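Home Clubs Projects Calendar Join Contact

Call for participants: Nutbridge Robot Club sorting project
April 23, 2022
Posted by the club desk

The Nutbridge Robot Club is looking for 2 new members for its sorting project. The project is called Wutum. It runs through December, meets in the evening, and pays nothing.

Most robot club notices promise that you will build the future. We have read a lot of these notices and written a few, and we would like to stop. What you will build is a small arm that picks up colored cubes and puts them in bowls, red with red and blue with blue. A four-year-old can do this faster. If that sounds like a waste of an evening, it may well be one, and we would sooner hear it from you now than in the fall.

The reason we keep at it is that we don't believe the videos. Every club that enters the Inport student challenge shows a clip of its arm getting everything right. Very few say how many tries were thrown away first, or who nudged the tray between takes. Our entry will report up to 100 tries in a row, with the misses left in. We expect it to look bad next to the others.

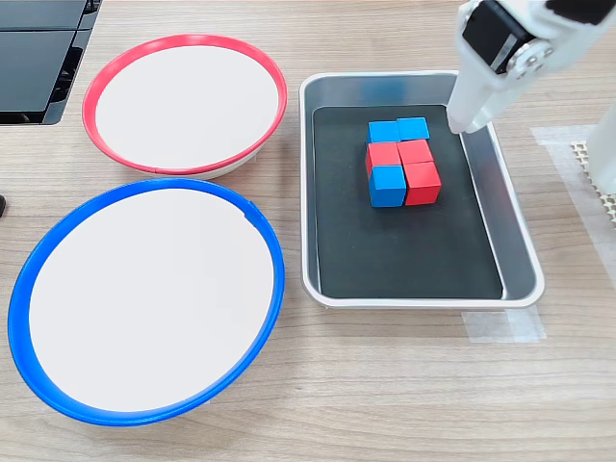

The cubes start out packed together, and that is where most of our trouble comes from. A program that handles one cube alone on the mat can fall apart when that cube has neighbors touching it. Some of us think more practice runs will fix this. Others think the gripper fingers are simply too thick. The argument has gone on for 4 months and new members are welcome to take either side, or to show that both are wrong.

What we need: one person who can write a little Python and is willing to read other people's, and one person who keeps honest notes. The second job is harder to fill. You would log each run, including the dull ones, in a shared sheet we call Khúc, and you would have the final word on whether a try counts as a miss. People will argue with you.

You don't need to have worked with robots before. Past members who had were sometimes slower to admit that a thing was broken.

To apply, send us a short note about something you tried to make work and couldn't. Please leave out the résumé. Use the Contact page and put Wutum in the subject line. You can sit in on a session before you decide.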